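We use cookies to remember your size and country settings. Accept / Manage

Plustden Lounge Set: Care and Folding Guide
Section 4: Folding the sweatpants

Please take your time with this the first time around. After a few laundry days your hands will know the way, and a drawer full of neatly folded sweats is such a nice thing to open on a cold morning!

1. Make sure the pants are fully dry, right down to the cuffs (the ribbing holds on to water longer than you'd think).

2. Lay them on a clean, flat table and smooth them out with your palms, working from the waist toward the ankles.

3. Bring one leg over the other so that the side seams meet and the two cuffs sit one on top of the other.

4. Fold the legs up toward the waist, then fold once more until you have a bundle that is a little wider than it is tall.

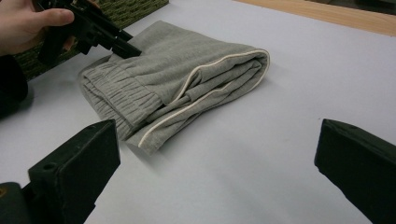 Knit fabric is soft and springy, so a few wrinkles and a rounded end are perfectly fine. Press lightly with a flat hand and leave it at that.

Note: If your pair has piping down the side, use it as your guide. When the piping lines up from layer to layer, the legs are straight.

Caution: Do not iron over the elastic in the cuffs or waistband, and please don't store the bundle under anything heavy. Ayten Başaran in our Burnham workroom likes to stand hers on edge in the drawer, and we've come around to her way of doing it.

Related guides
Washing your lounge set
Folding hooded tops
Replacing a drawstring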